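3. 자극물과 탁자 배치

3.1 물건의 선정

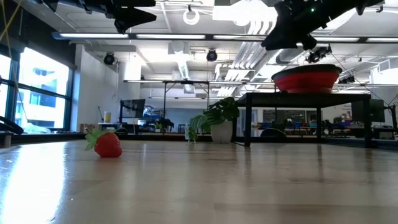 그림 2. 배치 예. 광택이 있는 밝은색 나무 탁자 위에 딸기 모형, 흰 화분의 식물, 검은 받침대에 올린 붉은 그릇이 놓여 있다.

3.2 배치의 원칙

본 연구에서 다루는 것은 탁자 위 물건의 색과 높이가 참여자의 정리 순서 판단에 미치는 영향이다. 선행 연구인 Skyrme와 Parri의 Lusthorpe 과제에서는 같은 크기의 상자만을 사용하였으므로 물건의 종류에 따른 차이를 확인할 수 없었다. 이에 본 연구에서는 가정의 식탁이나 거실 탁자에서 흔히 볼 수 있는 물건을 자극물로 삼았다. 그림 2의 배치는 그중 과일, 식물, 그릇의 조합에 해당한다.

과일은 모두 모형을 사용하였다. 생과일은 개체마다 크기와 색이 다르고 회기가 길어지면 표면이 변하기 때문이다. 딸기 모형은 몸통이 선명한 빨간색이고 씨를 나타내는 작고 밝은 점이 있으며, 꼭지 쪽에 초록색 잎이 붙어 있다. 모형은 세우지 않고 눕혀 놓았다. 예비 조사에서 세워 둔 딸기는 장식품으로, 눕혀 둔 딸기는 먹다 남긴 과일로 분류되는 경향이 있었고, 본 조사에서는 후자의 해석을 유도하고자 하였다.

식물은 잎이 넓고 옅은 무늬가 있는 것을 골라 흰 원통형 화분에 담았다. 잎 일부가 화분 가장자리 아래로 늘어지므로 식물이 차지하는 폭은 화분의 폭보다 넓다. 간격을 잴 때에는 화분의 바깥면을 기준으로 하였고 잎의 끝은 고려하지 않았다. 이 기준은 잎이 풍성한 쪽에 놓인 물건을 실제보다 멀리 있는 것으로 기록하게 한다는 한계가 있으며, 이에 대해서는 5장에서 다시 논의한다.

그릇은 크고 붉은 것으로, 위쪽 테두리가 검은색에 가깝다. 딸기와 그릇을 같은 계열의 색으로 맞춘 것은 참여자가 색을 근거로 두 물건을 한 묶음으로 보는지를 확인하기 위해서이다. 두 물건 사이에는 식물을 두어 시각적으로 떨어뜨렸다. 그릇 아래의 받침대는 다리가 가는 검은색 금속 제품이며 탁자 면에 직접 닿는다. 받침대 자체를 옮겨야 할 물건으로 볼 것인지는 참여자의 판단에 맡겼다.

3.3 탁자 표면과 조명

탁자 표면의 반사는 통제하지 않았다. 광택이 있는 상판에서는 딸기 아래에 희미한 반사상이 생기는데, 덮개를 씌우면 식탁이라는 인상이 약해진다는 의견이 있어 상판을 그대로 사용하였다. 실내에는 천장의 긴 형광등이 설치되어 있고 한쪽 면의 큰 창으로 햇빛이 들어온다. 회기 시각에 따른 밝기 차이는 기록만 하고 분석 변수에는 넣지 않았다.

3.4 절차

예비 조사는 2월에 실시하였다. 본 조사에는 12개의 배치를 사용하였고, 이 가운데 9개는 모든 참여자에게 공통으로 제시하였다. 나머지 배치는 Cirley 집단과 Gough 집단에 서로 다른 순서로 제시하였다. 참여자는 탁자를 본 뒤 가장 먼저 치울 물건과 마지막까지 남겨 둘 물건을 말하고, 이어서 각 물건을 둘 자리를 지정하였다. 제한 시간은 두지 않았다.

응답은 Metanard 분류표에 따라 부호화하였다. 분류표의 상위 항목은 식품, 식기, 장식, 받침 및 가구이다. 식물은 원래의 분류표에 해당 항목이 없어 장식에 포함하였다. 받침대를 그릇과 함께 옮기겠다고 답한 경우에는 두 물건을 하나의 단위로 부호화하고 비고란에 표시하였다. 그릇을 먼저 내린 다음 받침대를 치우겠다고 답한 경우는 별개의 단위로 처리하였다. 한 참여자가 응답 도중 순서를 바꾸었을 때에는 마지막 응답을 채택하였다.

부호화는 연구자 두 명이 독립적으로 수행하였으며, 판정이 엇갈린 응답은 녹취를 다시 듣고 합의하였다. 엇갈린 사례의 상당수는 식물에 관한 것으로, “옆으로 조금 민다”와 같은 응답을 이동으로 볼 것인지가 쟁점이었다. 최종 기준에서는 화분이 원래 자리를 완전히 벗어나는 경우만 이동으로 인정하였다.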